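July 16, 2021

Second day at the archive store in Uredthorpe. I slept badly, the hotel is next to the railway, but the work went well and I want to write it down before I forget.

In the morning Tania Sivakumar showed me the cold room where they keep the film reels and the old photo negatives. It is set to 4 degrees, and the paper store beside it is much warmer, so between them there is a small room where a box must wait before it goes out to the reading desk. Tania leaves each box there overnight. At Bovstead we gave them only a few hours, and I was a little ashamed to tell her this.

The humidity is my real problem. The Mägi unit holds it well on the left side, but on the shelves near the door my meter showed 10 percent more. I think the door seal is old. I asked when it was changed, and she looked in the log book and found a note from December, but it was for the other door, the one to the loading side. So I will write to Rindside and ask for a price for a new seal.

After lunch I checked the shelf list. There are 353 boxes in it and 182 of them have no label on the short side, so you must pull out the box to know what it is. This lets warm hands and warm air in for a long time.

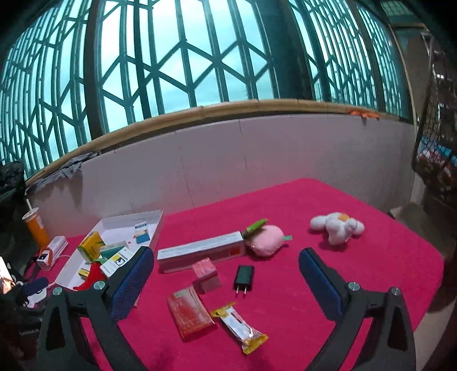

I told Tania that I can print the labels in my office and send them by mail. She prefers to write them by pencil, as her old chief did, and we did not agree yet.

My feet were very cold by the evening. Tomorrow I take the thick socks and measure again near the door, first thing, before anybody opens it.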